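### 3. How the fair projects were judged, and what I made of it

I should say first that I was one of the judges, so this part is less tidy than the last. Giltemero is a regional science fair for sixth-formers, and by May we had 415 entries on the books. Each one was read by three of us, working apart, and we only compared marks once all the sheets were in. Orest Stasiv, who ran the physics tables, had wanted a single score out of 500. I argued for separate marks on the question, the method and the write-up, and after a long evening (and far too much tea) we ended up adding them together anyway, so he got his 500 after all.

What I wanted to know was whether pupils who'd had help from a firm scored higher than those who'd worked at the kitchen table. Two firms, Enix and Panasiuk, lent equipment and staff time that year. I'd expected a big gap. On the method mark there was one – borrowed kit does make for cleaner readings – but on the question mark I could find nothing worth reporting, and I looked quite hard!
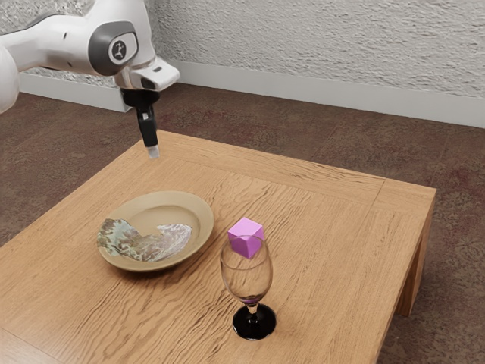
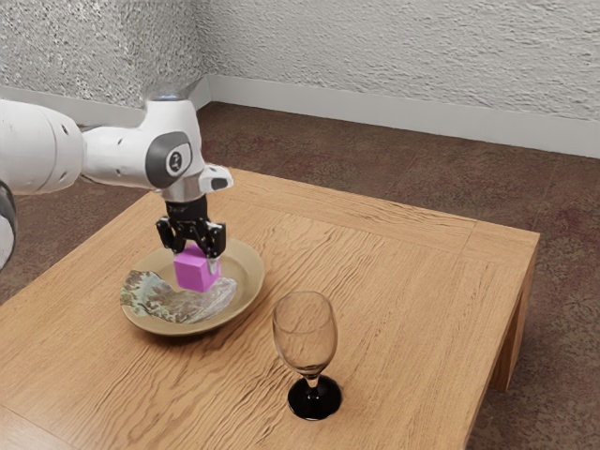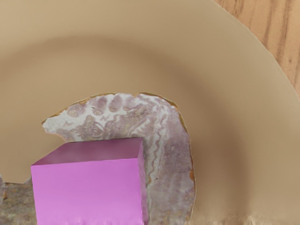 *Figure 3. Simulated views with a plate on a wooden table.*

The write-up mark was the odd one. Pupils with a mentor wrote longer reports, and we judges seemed to like them less. Reading my own notes back, I'd put "whose voice is this?" on sheet after sheet, and Orest had something similar in the margins of his. I don't think we were being unfair, but we'd never agreed a rule on it beforehand, and that bothers me.

There's also the matter of the Fluveck prize, which is given for the best project by a first-time entrant. I've left those marks out of the totals here, as they were awarded on interview and the panel kept no sheets. I did ask. If anyone repeats this, I'd beg them to get the interview notes written down on the day, while people still remember why they nodded.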